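July 3, 2022

Dumutdale oak offcuts, moisture and finish trial, continued.

Reweighed the Srisuk board this morning: 1,307 g, down from 1,339 g at the last entry. Loss is slowing. Leave it stickered on the rack until two readings a week apart agree, then cut the samples. Still expect to be finished by October.

Hardwax oil, second coat, went on 6 test strips. Cut back with 320 grit first, grey pad after. Strips 1 to 4 levelled well. Strips 5 and 6 have dull patches near the end grain, same as the first coat. Suspect the oil is being drawn in there. Will seal the ends with thinned shellac on the next set and compare colour at the centre of each strip.

The Plandow scraper needs a new burr. It was leaving dust, no shavings.

Skollby order: check the price per litre before buying the larger tin. Label the old one with the date opened.

Raking light from a low lamp shows swirl marks the overhead tubes hide. Use it before every coat.
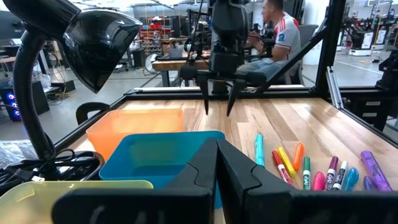 Tabletop with the black gooseneck lamp, bins at left.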